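Cletidard Stacking Shelf, White
by Vorkari

We have been selling the Cletidard for long enough now that we get letters about it, which is a funny thing to say about a shelf, but there you are. It's the plain white one that goes together without tools, and people seem to buy one for the laundry room and then come back for the bathroom, the porch and the kids' closet.

Each level is a molded tray with a raised, ribbed rim all the way around, so a runaway bottle or a ball of yarn has something to stop it. The poles fit into rounded sockets at the corners, and the next tray sits on top of those.

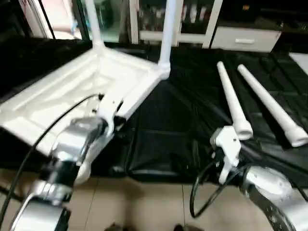 Please do put it together on something soft. Asger Laxdal, who looks after our home storage line, spreads an old sheet over the work table first and lays the spare poles off to one side, all pointing the same way. Push each pole straight down into its corner and give it a little twist at the end. If it feels stubborn, take it out and start again (leaning on it won't help!).

The shelf ships flat from our Skirdale warehouse, and the Peng liner set, sold separately, goes in the same box if you order the two together.

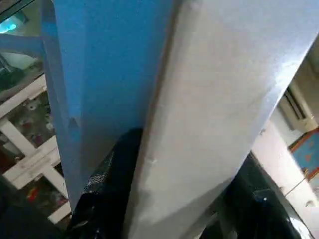
Sizes and Details

Tray width: 340 mm
Height, assembled: 900 mm
Color: white
Tools needed: none
Item number: 151

The trays have an X molded into the floor, and that's the part customers ask us about most. It stiffens the middle, and we think it looks rather nice too. You'll feel it under a thin liner, so go for a thicker one if you plan to stand small jars on it.

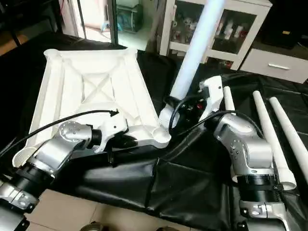 Get all the poles of one level standing before you reach for the next tray, and do check that they look even from the side. Extra poles come in the 300 mm length only, and you can add them to your order right up to checkout. To clean the shelf, wipe it down with warm soapy water and a soft cloth, and let it dry before the towels go back.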